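Buy the Pouch With the Zipper

There are two ways to keep small things together in a bag or a drawer. One is an open container: a tray, a basket, a box without a lid. The other is a soft pouch that closes. I have used both for years, and I think the pouch is the better buy for most homes. 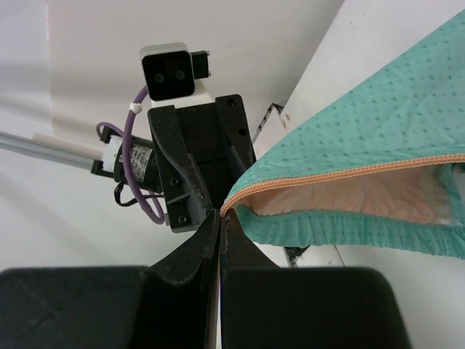

The case for open containers is that they save a step. You drop the charger in the tray and walk away. Home magazines like them for this reason, and they look good on a shelf. The trouble starts when the shelf has to be cleaned, or the drawer gets pulled out too fast, or the family goes away for four days and everything in the tray has to travel. An open container works only as long as it stays where it is.

A fabric pouch moves. You can pick it up by a corner, put it in a suitcase, take it out at the other end and put it on a nightstand. It gives a little when the bag is full. A hard plastic case takes up the same space whether it holds one lipstick or ten.

I also think a pouch should be lined. People skip this when they shop, and stores don't help, because the pouches hang on hooks with the zippers shut. Open it before you pay. A pale lining is best. You can see a black hair tie against peach or cream, and you can't see it against navy. A pale lining also shows stains, and some people count that against it. I would like to know when a pen has leaked.

The zipper color matters less than the lining, but I have come around to bright ones. An orange zipper on a teal pouch is easy to find at the bottom of a dark tote. I used to buy everything in gray and spent a lot of time feeling around for the right one.

My neighbor Sachiko Kikuchi disagrees with most of this. She keeps her sewing things in shallow boxes and told me that a pouch is a place where scissors go to get lost. She has a point about scissors. Anything sharp or long belongs in a drawer or a case of its own. She also said that people who own pouches end up owning too many, and I can't argue, having found three empty ones in my closet in February when I was looking for a fourth.

So there should be a limit. I give each pouch one job: medicine, cords, or the things that go in the car. If I can't say what a pouch is for, I give it away. I don't label them. The print is enough to tell them apart, and a tag on the outside catches on things.

Ruffles and gathered edges are a matter of taste. They pick up lint, and they take longer to dry after a wash. I still wouldn't turn down a pouch over a ruffle if the zipper ran well. Run it back and forth in the store. If it sticks when the pouch is empty, it will be worse when the pouch is full, and no one keeps using a pouch that has to be fought open every morning.

Wash them, too. Turn the pouch inside out, shake the crumbs out of the corners, and use cool water and a little dish soap. Leave the zipper open while it dries. I do mine when I change the sheets in the guest room, and it adds a few minutes to the job.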